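About Fastura

Fastura teaches robots small assembly jobs by having people do those jobs first. We are a company of eleven in Gradwood, in the back half of a former upholstery shop, and we work mostly for manufacturers who make things in batches too small for a normal automation line to pay off.

Ewan Purves and Lorna Baxter started the company after working together at Ritchie, a pump maker across town. Ewan ran the assembly floor there and Lorna wrote the software for the test stands. They had tried twice to automate a housing with a bolted ring on it, and both times the part was redesigned before the robot was ready. What they wanted was a way for the people who already knew the job to pass it on without writing any code. Ritchie became our first customer and is still one.

How we teach a job

An operator drives two robot arms by remote control. Each arm follows a hand controller, and the operator picks up the parts, turns them, places them and uses the tools as they would with their own hands, only slower. We record the arm positions and the camera views the whole time. One run through a job is called a demonstration. A simple pick and place usually needs 50 good demonstrations before we train on it. A job that needs both arms and a tool can take 600.

We also teach by hand, which means holding the arm and moving it through the motion. It is quicker to set up and good for a single path that has to be exact, such as a slow approach to a hole. For anything with two arms we use remote control, as one person can't hold both arms and the part.

Bad runs are kept too. If an operator drops a part and picks it up again, the recording is marked and saved in a separate set, and we often use it later to teach recovery.

The workbenches

We have four benches, and they are ordinary wood. We could have bought metal tables with fixtures, but our customers mostly don't have those and we want the robot to learn on the kind of surface it will work on. Fingers and finger mounts are printed in the shop. The ribbed orange fingers bend around a part when they close on it, so the operator doesn't have to line up every grasp perfectly. Practice parts are printed as well, like the green ring with small holes around it, and the tools are plain hand tools such as a cordless screwdriver.

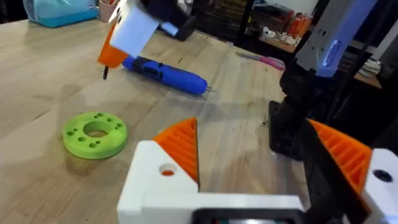
The people

Ewan looks after customers and the benches. Lorna runs training and the software. The rest of us are five operators, two mechanical engineers, one software engineer and an office manager. Most of the operators came from assembly or repair work. Nobody needs a degree for the operator job, and a new operator spends the first month on practice parts before recording anything for a customer.

Operators work in two-hour blocks with a break between them. Driving two arms takes a lot of attention, and the recordings get worse when people are tired.

What we have done so far

We have taught 82 jobs for customers. The longest was a valve kit for Stastwood, with 195 separate steps, and it took us most of a winter. We turn down work that involves food, glass under pressure or anything that has to be done faster than a person could do it.

Visiting

Customers are welcome to come and drive the arms – bring a few of your own parts if you can. We are open from 8 a.m. to 4:30 p.m. and the entrance is on the loading dock side. Please call ahead so that a bench is free.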